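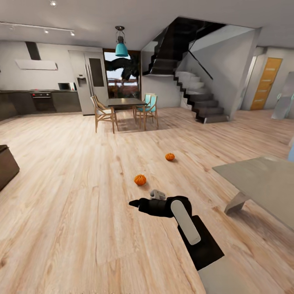 Oiling a softwood floor

Vacuum the boards twice, then wipe with a damp cloth. Leave for 2 hours. Pour 200 ml of Plumance oil into a tray and stir well - the solids settle quickly. Work along the grain with a short-pile roller, no more than 5 boards at a time.

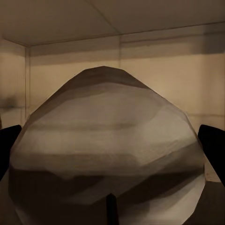 Remove any surplus after some 16 minutes using a lint-free cloth. Dry used cloths flat outdoors, as they can self-heat when folded. Keep the room above the minimum temperature printed on the tin. Apply the second coat the next day.

Chiamaka Shehu, Dec 6, 2018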